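Robot Packing Stations: Questions From Staff

Share 2 | Comments 0

These are the questions that came up most often after Ragnarsson announced the new packing stations at the Privside building. Answers are from Vilhjálmur Bach, who runs the packing floor. The page gets updated when something changes.

Is anyone losing their job?

No. There are 70 people on the packing floor, and the headcount stays the same through the end of January. If that changes later, team leads will hear first and will tell their teams in person.

What will the robots do?

They will handle small bagged goods, mainly mixed orders for Lurix. Boxes, glass and anything heavy stay with people.

Will my pay change?

Your base rate does not change. The old bonus was tied to bags packed per shift and would no longer make sense at a station where the arms do the packing. Station operators get a flat shift supplement instead. Hand packers keep the bag bonus.

How many bags are we talking about?

The floor packs 3000 bags on a normal day. The plan is for the stations to take 1000 of those. The rest are still packed by hand.

Who runs a station?

Each one has a trained operator per shift. Operators load the baskets, clear stuck items and decide when to stop the arms. You do not need a technical background. Training takes 2 days and is paid at your normal rate.

Do I have to sign up for training?

No. It is open to everyone on the floor, and people who prefer hand packing can stay there. Ask your team lead for the form.

Can I reach in while the arms are moving?

No. Stop the station first, wait until every arm is still, then reach in. This applies to everyone, including managers and Grarach technicians.

Do the cameras record us?

Each arm has a small camera near the gripper so the system can find the bags. People in the background may show up. Footage is not used for attendance or performance reviews.

What does a station look like?

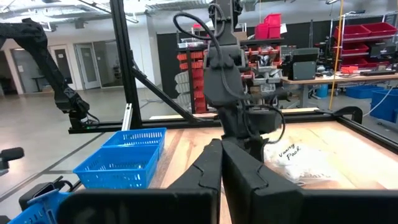

Station with a Variety Pack bag on the table and blue baskets at left, seen from a gripper camera.

What happens when a robot drops something?

The operator stops the station, picks the item up and writes it in the log. Drops are not counted against you.

Who do I talk to if I have a concern?

Your team lead, or Vilhjálmur at the floor office before 3 p.m.

Contact the floor office | © Ragnarsson | Back to top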